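Prunthorpe Community Hall: dry store and snack room check
Monthly sheet, June
Start 9.40 am

Comments go under each item. Anything marked ACTION stays on the sheet until it is signed off.

1. Floor clean and free of trip hazards
OK. Swept before the check. The threshold strip by the corridor door has lifted at one end and catches a shoe.
ACTION: refix strip. Tape is down for now.

2. Walkways clear
Partly. The route to the fire exit was clear. Two folding chairs were leaning behind the door and stopped it opening fully. Moved to the chair store. 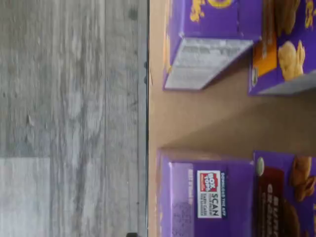
3. Fire exit door
OK. Opens with one push. The seal along the bottom is worn but whole.

4. Fire extinguisher
OK. Pin and tag in place, gauge in the green. Service label is in date.

5. Shelving stable and loaded correctly
OK. No sway when pushed by hand. Heavy tins are still being put above shoulder height in the back corner. This was raised last month as well.
ACTION: tins to the bottom shelf. Put a label on the upright.

6. Stock dates
Checked 386 packets and tins. 17 were past their date, nearly all of them soup, and have been taken out and entered in the waste book. Another 28 go out of date next month and have a yellow sticker.

7. Allergen folder
Not OK. The pages for the Nudow oat bars are the old ones. The recipe changed in spring and the new sheet was never printed.
ACTION: print and replace before the next holiday club.

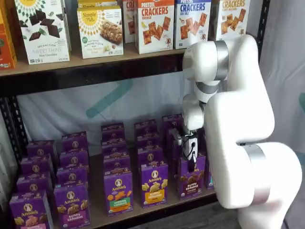

8. Pests
OK. Bait boxes by the outside wall untouched. One split bag of rice found and binned, no droppings near it.

9. Temperature and damp
18 degrees at 10 am. Slight damp smell by the sink cupboard. The pipe joint felt dry. Check again after heavy rain.

10. Lighting
Partly. One tube flickers over the sink. Jelgate Electrical have the job on their list, reference 109.

11. Step stool
OK. Rubber feet all present. The old wooden one is back in the room again and should not be. Put out for the tip.

12. First aid box
Short of medium plasters and one eye wash. Order goes to Okafor Supplies with the cleaning things.

Finished 10.25 am. Items 1, 5, 7 and 10 carried over to next month's sheet.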